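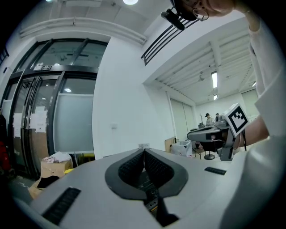 Ground floor, looking up to the mezzanine railing.

Room check, Olard building, 8/14/26
Checked by: Kenji Yazzie

Mezzanine railing - OK. Bars firm when pushed by hand.
Round ceiling light - OK.
Tube lights, second room - both working, one dimmer. Replace tube, job 248.
White pipe at ceiling - no drips. Look again in May.
Opening to second room - keep clear on both sides.
First aid box - plasters low, 3 left. Ningsih Pattinasarany to order.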